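3.2 Dyeing and finishing of the cord

Cord for both trials was bought undyed from a single supplier in Ceson and cut to length before scouring. Scouring followed the procedure in Section 2, with one change: the second rinse was done in softened water, as the hardness of the local supply had left a chalky film on early samples. The red bath was prepared from madder root ground at the Nallirik workshop and held below a simmer. Lots were left in the bath overnight and dried flat in shade.

Finishing differed between the two sites. At Jonden the dried cord was passed through a light wax emulsion; at Ambaye it was left bare. The wax makes the cord easier to braid but also masks loose dye on the surface, so rub fastness was measured on bare cord only. Letay Ayele graded all the rub cloths under the same lamp to avoid differences between observers. 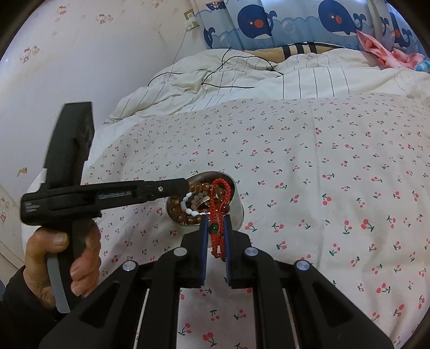 Figure 4. Red braided cord bracelet with beads, and stainless steel bowl.

Color loss in braided goods is harder to assess than in flat cloth. A knot holds liquid longer than the straight run of cord on either side of it, and dye that migrates during drying tends to collect there. Beads add a second problem. Where a bead is threaded on the cord, as with the green and brown beads in Figure 4, the covered length cannot be reached by a rub cloth, and readings have to be taken from the exposed braid or from the tassels. Tassel ends gave the less consistent readings of the two in our trials — the cut fibers spread under pressure and the contact area changes from stroke to stroke. Values reported in Section 4 therefore come from exposed braid.

Light fastness was tested separately. Lengths of cord were wound on card, half covered with foil, and placed in a south-facing window for 21 days. Fading was graded against the covered half. Waxed and bare lots were exposed side by side, and the cards were turned end for end on day 11 to even out shading from the window post. Samples that had slipped on the card were discarded and wound again from the same lot.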